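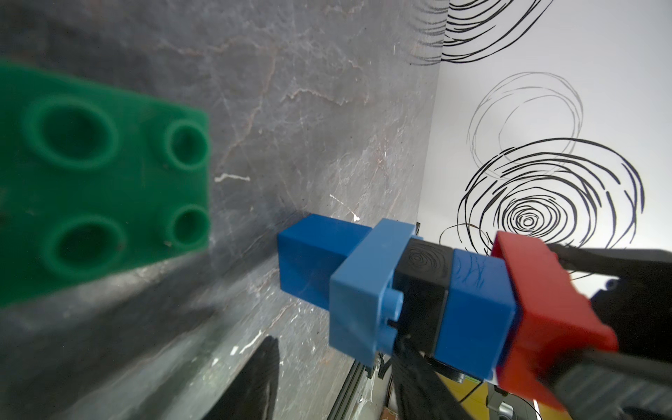
Wrist camera, gripper closed on the red block at the end of the stack.

Two-arm block stacking: how clean do the demos need to be?
Priltance Forum > Manipulation > Teaching by demonstration

shim_bitna
Posted in February
I'm recording demonstrations for a block stacking task on two arms, driven by remote control with a pair of Zeva leader arms. Each hand moves one leader and the follower copies it. The task is to pick loose toy blocks off the floor of the cell and join them into one stack. Sometimes one arm holds and the other presses, sometimes both work on the same block.

I have 961 episodes so far from 3 operators. The trained policy picks blocks well. It is bad at the pressing part. It brings the block to the stack, gets close to lined up, and then waits or pushes at a small angle until the stack slides.

My question is about the episodes with mistakes in them. If an operator misses the studs, backs off and tries again, do you keep that episode or delete it? I have kept all of them until now.
Bit-na Shim

gantry_lou
Delete them. We had the same thing with connectors. The policy copies the miss as happily as it copies the fix, and it doesn't know which one you wanted. I cut our set down to clean runs only and the waiting went away in one training run.

mossback
Disagree with gantry_lou. If you only show it perfect approaches, it has never seen what a block looks like when it's off by half a stud, so it has no idea what to do there. That is where it will spend its time. Keep the retries. Throw out the ones where the operator stops and thinks, those are what teach it to wait.

gantry_lou
It's still a miss followed by a fix. You are training on both.

mossback
So trim the miss and start the episode at the fix. Takes a few minutes per file.

shim_bitna
A few minutes each is a lot of time at this size. But I can mark the pauses with a script, the joint speeds are logged.

Adding the fixed camera, which sees both arms.
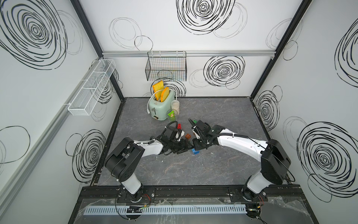 Fixed camera, blue block between the two grippers.

ferrule32
What are your operators looking at when they drive? Straight at the cell, or at the screens?

shim_bitna
Straight at the cell. They stand behind the front rail. The screens are off to one side and they don't use them much.

ferrule32
I would change that first. Your operator is lining up studs using a view the policy never gets. With both grippers that close together I doubt the fixed camera can tell you if a block is square, so the policy has to get it from the wrist cameras. If the person can't do the job from the wrist images, the policy has a hard time too. Turn the operators around and make them do 10 episodes on screens alone. You'll find out fast.

gantry_lou
Agree with this part at least.

tallow_creek
Have you tried guiding the arms by hand in place of the leaders? For pressing I much prefer it. You feel the studs seat. On a leader arm with no force feedback people push until they see something move, and by then the stack has shifted.

mossback
Hand guiding puts your hands in every camera. Then you have to replay the motion with nobody in the cell to get clean images, and with loose blocks the replay won't match.

tallow_creek
It matches if you mark the start positions. We did a whole set that way at Skokdale. I won't say it's quick.

shim_bitna
I tried hand guiding on one arm last year. With two arms I need one hand for each and then I can't open and close the grippers. Maybe foot pedals, but I would like to stay with the leaders.

I did the screen test from ferrule32 this afternoon. It is hard. Two of us did 10 each, and I failed the press on most of mine. Picking was fine.

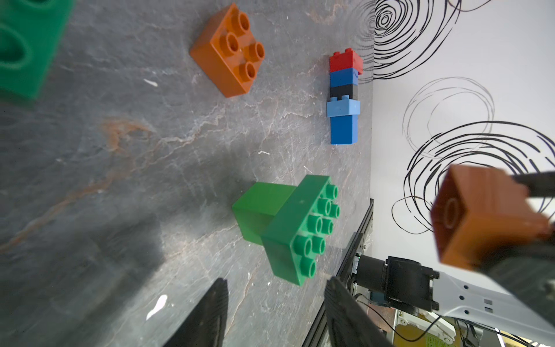
The thing I had trouble with was the angle. When a stack is lying on its side, the studs point along the floor, and the push has to go along the floor too. From the wrist camera I kept pushing slightly down. Then the near end dips and the far end comes up. I went back to the logs and the policy does the same.

ferrule32
OK, so that's a demo problem and not a cleanup problem. Pick one way to press and have all three operators do it the same way. Mine would be one arm holds the stack still and doesn't move, the other one pushes.

mossback
And write down which arm holds. If one person holds with the left and another with the right, the policy ends up with something in the middle.

shim_bitna
They are mixed now. I never gave a rule for it.

gantry_lou
I'd still start over with a small clean set before fixing the old one. What are you training with?

shim_bitna
Baek, default settings, action chunk of 32.

gantry_lou
Try a shorter chunk for the press. At 32 it commits to the push before it sees the stack move.

tallow_creek
I wouldn't touch the chunk and the demos in the same week. You won't know which one helped.

shim_bitna
Demos first then. Left arm holds, right arm presses, operators on screens. I will leave the old episodes in for picking only, cut before the press. I'll post when the new set is trained.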